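Home Projects How Things Work Ask Us Grown-Ups' Page

How a Homemade Robot Hand Picks Things Up
By Elli Huttunen
February

A robot hand does not need five fingers. The one in this story has two, and it was built in a shared workshop called Nilthorpe, where people pay a little each month to use the tools. 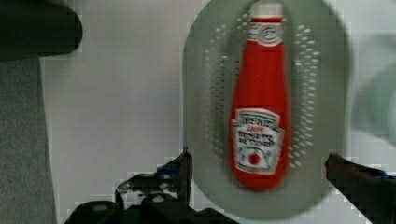
The builders are Pierina Mazza and Tuấn Từ. They named their robot Kovero. It is an arm that bolts to a table, with a wrist at the end and a gripper on the wrist. "Gripper" is the word robot builders use for a hand that can only open and close.

What makes the fingers move?

Inside the gripper is a small motor. When the motor turns one way, the fingers slide apart. When it turns the other way, they come together. Your own fingers are pulled by cords called tendons. Kovero's are pushed by gears, which are wheels with teeth that fit into each other.

The motor in the gripper is one of 6 in the whole robot. The others bend and turn the arm. Pierina bought them used, and one had to be sent back.

How does it see?

Kovero has a small camera at its wrist. That means the camera goes wherever the hand goes. If the arm moves to the left, the view moves too. When the arm moves fast, the pictures come out blurry, the same way yours do if you shake a phone.

A camera picture is made of tiny dots of color. The computer looks for groups of dots that belong together. A red ketchup bottle on a pale plate is a good thing to practice with, as the two colors are so different. A white cup on a white table is much harder.

How does it know where to grab?

First the computer finds the shape of the object. Then it works out which way the object is pointing. A bottle is long and thin, so the fingers should go on either side of it, across the narrow way. If they tried to grab it end to end, they would not open wide enough.

Then the fingers open, the arm moves down, and the fingers close. The motor can feel when something is pushing back. That is how it knows to stop squeezing.

Does it always work?

No. When Tuấn ran the first long test, Kovero tried 60 grabs and missed almost all of them. The arm kept stopping 13 millimeters too high. One number in the program was wrong. He fixed it, and then the plate started to slide around, so there was more to do after that.

Try it yourself

Hold two rulers, one in each hand. Close one eye. Ask a friend to put a plastic bottle on a plate, lying on its side. Now pick up the bottle using only the rulers. Next, turn the plate a little and try again. Did you have to move your arms a different way? Kovero's computer has to work that out every time.

Words to know

Gripper: a robot's hand.
Gear: a wheel with teeth.
Motor: a machine that turns when electricity goes through it.

Questions? Write to the Nilthorpe Workshop Kids' Page. © Nilthorpe Workshop Back to top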